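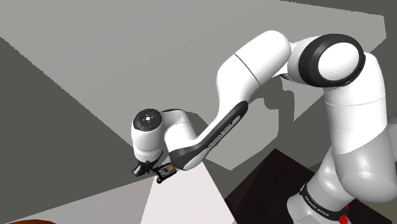 Imogen Tarrant
Senior Lecturer, Business Operations

Courses > Business Operations > Year One > Handouts > Stock Records

April

Handout 6: Stock Records and the Reorder Level

This handout supports the sixth lecture of the module. Students should read it before the seminar and bring a calculator. The worked case is shorter than the one set in the assessment, but the method is the same.

6.1 What a stock record is for

A stock record states how much of an item the business holds, where it is kept and what has been promised to customers. It may be kept on a card or on a computer. Each line of the record should show the date, the document that gave rise to the entry, the quantity in or out, and the balance.

The balance on the record is known as the book balance. The quantity found on the shelf is the physical balance. The two should agree, and in most businesses they often do not. Common causes are goods put away in the wrong place, issues made without paperwork, breakages that were never reported, and returns entered twice. Theft is a cause as well, although students tend to give it too much weight in written answers.

Free stock is the physical balance less any quantity already set aside for orders. A storekeeper who quotes the physical balance to the sales office when free stock was wanted will sooner or later cause the same goods to be sold to two customers.

6.2 Setting the reorder level

The reorder level is the balance at which a new order should be placed. It must cover what will be used while the business waits for delivery, together with a reserve in case delivery is late or demand rises. The reserve is usually called safety stock or buffer stock.

Reorder level = (average weekly use x lead time in weeks) + safety stock

Lead time runs from the day the need is noticed to the day the goods are ready to issue. It therefore includes the time taken to approve the order and to check the delivery on arrival. Many answers lose marks by counting only the supplier's delivery time.

6.3 Worked case: Bimar

Bimar is a wholesaler of household goods with a single store at Clornine. One of its steady lines is the Handamus door bracket. Average use is 90 brackets a week. The supplier, Ding, delivers two weeks after an order is received, and Bimar takes a further week to approve orders and check goods in. Safety stock has been set at 100.

Lead time: three weeks
Use during lead time: 270
Reorder level: 370

If the further week is left out, the answer falls to 280, and the store would expect to run out before new goods could be issued, even with the whole of its safety stock used up on a week of slightly higher demand. Students should be able to show this with a simple sketch of stock against time.

At the annual count, the book balance for the bracket was 1029. The physical balance was lower by almost 100. The difference was traced to one delivery entered twice, once from the supplier's advice note and once from the store's own goods received note. The correct treatment is to reverse the second entry, giving the reason and the initials of the person who approved it. The earlier line must not be rubbed out or written over.

6.4 Points for the seminar

Consider how the safety stock should change if Ding became less reliable, and what the extra stock would cost Bimar in space and money. Consider also whether a yearly count is enough for a line that moves this quickly, or whether part of the store should be counted each week.

Further reading is given in the module guide under Unit 6. Handout 7 deals with the valuation of closing stock.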